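Flello (software)

Flello is a grasp planning and simulation package for robot arms with two-finger or suction grippers. It was started by Melahat Yazıcı and Hammad Rind as an internal tool at Solley, and was later released as a separate program. It takes in camera images and depth data, proposes places where a gripper can hold an object, and passes the chosen grasp to a motion planner.

The package has 4 main modules: the scene builder, the renderer, the grasp scorer and the log viewer. Each runs as its own process and can be restarted without stopping the others. Settings are kept in plain text files. Early versions could load only one robot model at a time. This limit was removed in February, along with the old settings format.

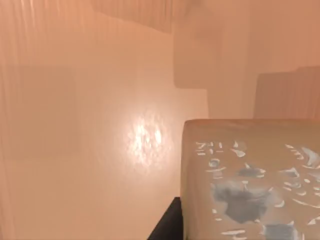 The renderer produces training images for the perception side of Flello. Lighting, surface color and camera position are changed at random between scenes, within limits set by the user. A single tint can be applied to the whole scene, so that the detector does not come to depend on the color of the background. Materials that let light through are handled separately from solid ones. A translucent block with white and blue-gray marks across its front face, set against a pale, shiny wall with a bright glare spot, is hard for a detector in two ways: the marks can be taken for edges, and the glare can be taken for an object. Labels are written from the scene geometry, so they stay the same whatever the lighting does.

The grasp scorer ranks each proposed grasp by contact area, distance from the center of mass and clearance from nearby surfaces. Grasps that would bring the arm too close to a wall are dropped before ranking. The standard test set contains 3,052 scenes, of which 51 are kept back for checking new releases.

Version 2 was released on Friday, November 25, 2022. It replaced the original collision checker with one taken from Olodex, a motion planning library, and added support for Nanayakkara scene files. Older scene files must be converted with a command line tool supplied with the package. The converter keeps object names and positions but drops custom light settings, which have to be entered again by hand.

See also: Grasp planning; Domain randomization; Motion planning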